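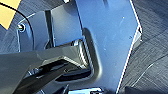
Filed under: Robot club, Winter term

2023-02-01

Second evening of the term and I am still buzzing, so this one is going up before bed!

We finally stopped practising on foam blocks. The winter challenge at Isside is all about awkward plastic things, the sort with holes and ribs and screws in them, and Essam Hegazy (who runs our group, and has more patience than I will ever have) wanted us to get the fingertip lined up with an opening in a moulded panel. Sounds easy. I had it down as a 10 minute job. My notes from the evening say 40 tries, and I'm proud of a good few of them.

What I love about working from the wrist camera is how big everything becomes. A screw head looks like a dinner plate. You get a row of little ridges inside a slot and suddenly you're thinking about which one to aim for, when from my stool I couldn't even have told you they were there. The hard part is depth. Blue plastic under bright lights gives you very little to go on, and I kept stopping short because the gap looked closed when I still had room to spare. Essam's tip was to watch the edge of the finger and the rim of the opening together, and ignore the middle of the view altogether. It helped so much that I wrote it on my hand.

Our team is called Vumton, by the way. We wanted Veseo but another team had it, and they are very good, so fair enough. We're number 3377 on the entry list — no idea how they number these things.

The other half of the evening was the approach exercise, where you bring the arm in over something big and soft and stop before you touch it. An armchair is brilliant for this. It has corners and slopes and an armrest at just the wrong height, and if you get it wrong the worst you'll do is dent a cushion.
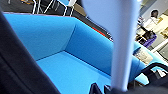
I found that I was far too quick on the way down and far too timid once I was close, so for next time I'm splitting the move into 2 parts, a fast one to a safe height and a slow one after that. Sheehan from the other bench does it in one long sweep and makes it look lovely, but I'm not there yet.

Things I want to try before the next session: a slower wrist turn, a lower speed limit on the last bit, and saving my start position properly (I lost it in November and lost it again tonight, argh). If anyone reading has a good way of naming saved positions, please leave a comment. Mine are called "start", "start new" and "start new good", and I've already forgotten which one works.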